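Kusteo Home Pack: notes after a month of evenings

I bought a one-seat licence for the Kusteo Home Pack in April, mainly to stop building my own furniture. Anyone who has tried to make a believable sideboard out of collision boxes will understand. The pack is a set of furnished domestic rooms with movable objects, a task list and a scoring script, and it runs inside the Canlow simulator. I had Canlow installed already, so what follows is about the pack only.

Installation. The download is split into parts and the installer checks each one before unpacking. Mine failed on the textures and had to fetch them again, which it did without losing the rest. There are 868 objects, of which a fair number are the same mug or book in another colour. Rooms are kept separate from objects, so you can load a bare room and fill it from a plain text list. I liked this more than anything else in the pack.

The rooms are called by street names for no reason I could find. I have spent most of my time in Dolan, a carpeted sitting room with a lot of dark wood in it, and Clernmont, a kitchen. Clernmont is the easier one. Worktops are at a sensible height, the arms can come at most things from the front, and the lighting is even. Dolan has low surfaces set back between tall panels, so the planner has to find a path into a narrow space and keep the forearm clear of the woodwork on the way in.

The task I ran most was the bottle pick in Dolan. The bottle stands on a low wooden surface with furniture close by, and the robot has to take hold of it from the side, lift it and hold it still for a count. The default approach angle comes in from the left. I tried a top grasp as well, but the neck is thin and the fingers need to be closed almost fully before they touch it, so small errors in position matter a great deal more.

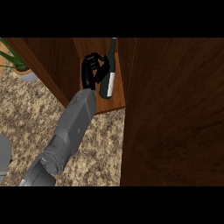
Contact settings made the biggest difference to my results. Out of the box, friction on glass objects is set low, and the bottle turns in the fingers when the wrist rotates. The manual gives a range of values but doesn't say which the scoring script expects. I left the script alone and changed only the object file, then ran 100 attempts at each setting. With the default friction, 17 attempts ended in a clean lift and hold. With the value raised to the middle of the stated range, the figure was up to 68 depending on the random seed. I would treat both with caution. The physics step was the default one throughout, and I have not repeated any of this on a second machine.

Failures with the higher friction were nearly all collisions on the way in. The forearm clips a panel, the scoring script stops the run, and the log says "contact" with no part name. You can get the part name by turning on verbose logging, but this slows the simulation to a crawl and fills the disk. I ended up writing a small filter that keeps only the first contact in each run.

Rendering is good enough for my purposes. Wood grain and carpet hold up at close range, and plants are proper meshes, so a depth camera gets something sensible back from the leaves. Glass is the weak spot. The bottles are treated as solid in the depth output whatever you do, so a perception routine tuned here will be too confident about real glass. There is a note on the Kusteo forum saying a glass option is being looked at.

Other niggles, in no order. The reset command puts objects back but not drawers. Object names are not consistent between rooms, so a script written for Clernmont needs editing before it will run in Dolan. Version 2 of the task format is documented, version 1 is what half the tasks use, and the converter drops comments. Support answered my question on friction within a day and confirmed that the default was chosen for speed.

I have renewed for another term. Next job is the drawer tasks in Clernmont, once I have a reset script that closes them, and I will put the contact filter up for download when I have taken my own file paths out of it.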